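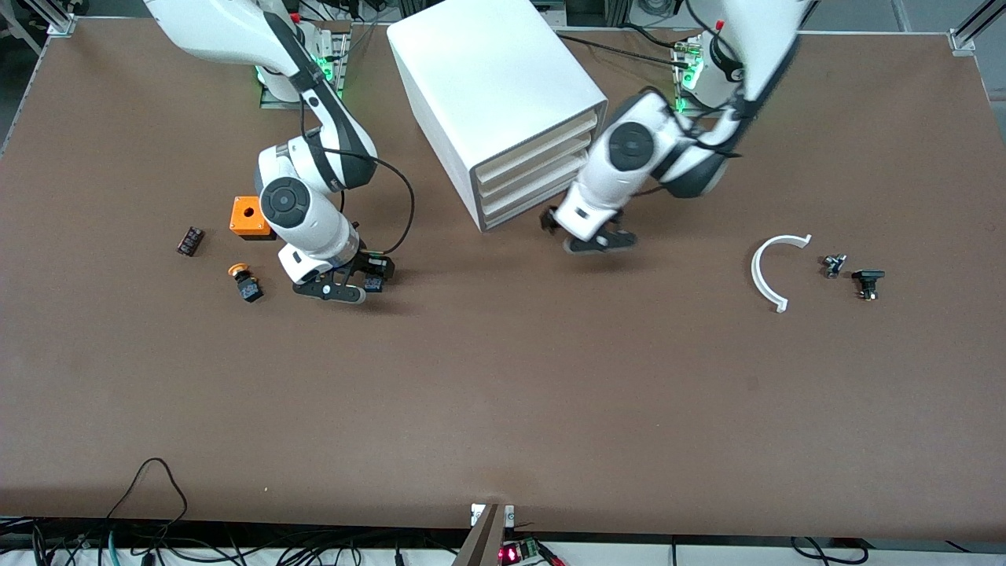 Speaker notes – "What the Creek Remembers", Clutton Hall, evening session

Evening everyone, thanks for coming out. (Wait for the kettle crowd to sit down.) I'm Ye-seo, Ye-seo Yang, and I've been walking the same stretch of Laker Creek since I was in primary school, first because the dog needed it and then because I got hooked on the frogs.

Start with the sound clip. Don't introduce it, just play it. Let it run until people start looking at each other.

Okay, so what you heard was my back fence in October after a good storm. The banjo plonk is a pobblebonk, and the rattly one underneath is a common froglet, which is smaller than my thumbnail and makes a racket like somebody running a fingernail down a comb. I love those little blokes!

Ask for hands: who's got frogs at home? Who's got frogs and wishes they'd shut up at 2 in the morning? (There'll be some.)

Next bit is the history, keep it moving. The creek used to wander all over the flat where the netball courts are now. My neighbour Han-gyeol Kong lent me his mum's photo albums and there are kids in gumboots catching yabbies right where the car park is. Then it got straightened, and the bottom end went into a pipe. Fair enough, people's lounge rooms were flooding. But frogs don't want fast water. They want the slow mucky edges, the bit your mum told you to stay out of.

Slide: the old map next to the new one. Point at the bend near Womitz Street, since that's the only original bend left. If anybody asks about the pipe, say I'm not an engineer and I'll find out.

Now the pond. I dug mine with a borrowed shovel and a lot of swearing, and I got plenty wrong. I made the sides too steep, for a start, so I had to go back and build a ramp out of rocks. I bought goldfish. Don't buy goldfish! They ate the lot, every tadpole, over one long weekend, and I had to rehome them to my sister at Cheon, where they're living very well, thank you.

Things to say about ponds, in whatever order they come out:
– half sun, half shade
– a gentle slope somewhere so things can climb out
– local rushes and sedges, and leave the dead bits in over winter
– tap water sits for a few days before anyone moves in, and check whether yours has chloramine, as that won't just wander off by itself
– no shifting tadpoles in from another creek, please, you can spread disease and it's usually against the rules
– check fencing rules with council, and if little kids visit, fill it with rocks and do a bog garden instead

Tell the bathtub story here if they're laughing. Skip it if they're not.

Then recording. You don't need fancy gear, your phone is fine. Stand still, hold it towards the noise, and keep your jacket from rustling (I've got 400 clips on my laptop and a fair few of them are mostly my jacket). Write down where you were and what the weather was up to. Quiet nights are worth writing down too – a creek with no calls after rain is telling you something.

Have some water. I always forget and go croaky, and yes, I know, that joke's been made.

Finish with the new clip from the Womitz Street bend. It's a spotted marsh frog, one single frog, going tock, tock, like a toy machine gun. I'd never heard one there before. I stood in the reeds with my shoes full of water, grinning like an idiot. Then questions, and remind them the night walk leaves from the footbridge and to bring a torch.

Last updated Thu 1 January

Comments

Marg: Loved this talk. My grandson now wants a pond and a torch and a wetsuit.

Deano_R: Did you ever find out about the pipe?

Ye-seo: Not yet Deano, still chasing it!

pobblefan: You left out the bathtub story when I saw you. I want my money back.

Related

Bog gardens for small backyards
Rushes and sedges that cope with clay
Night walk at Laker Creek: what to bring
Sharing the yabbie photos from Clutton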